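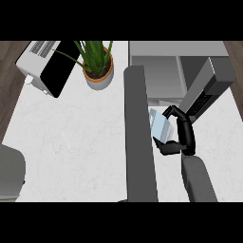
The recount in the Norkari ward race is finished. The final margin is two votes: 500 to 498. Turnout was 3,821 across all the wards, which beats the last council election by 400.

I was at the town hall until 11 p.m. The first count had the same two candidates tied, so a recount was automatic under the town charter. Two ballots had been set aside over stray marks, and both sides agreed to let them in.

The Predora Party now has a one-seat majority on the council. They ran on keeping the bus line to Dudek and freezing the parking fees. The bus money comes up for a vote in September – that will be the first real test.

Losing side says no court challenge. Their statement was four sentences long and mentioned the margin once.

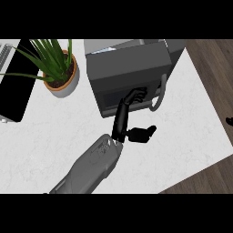
My own view is that the town kitchen fight decided this ward. The old council wanted to close the community kitchen in the Zateck building and rent out the space. People on my street brought it up more than taxes. The refit plan got picked apart too, mostly over the cost of the counters. White marble with gray veining looks good, but it's a hard sell in a year when you're cutting library hours.

The new majority says the kitchen stays open. They haven't said where the money comes from. The old budget has it zeroed out starting in the fall, so they will need an amendment.

New members get sworn in at 7 p.m. at the next regular meeting. Public comment is first on the agenda – sign up at the clerk's window before 5 if you want to speak. I'll post the votes afterward.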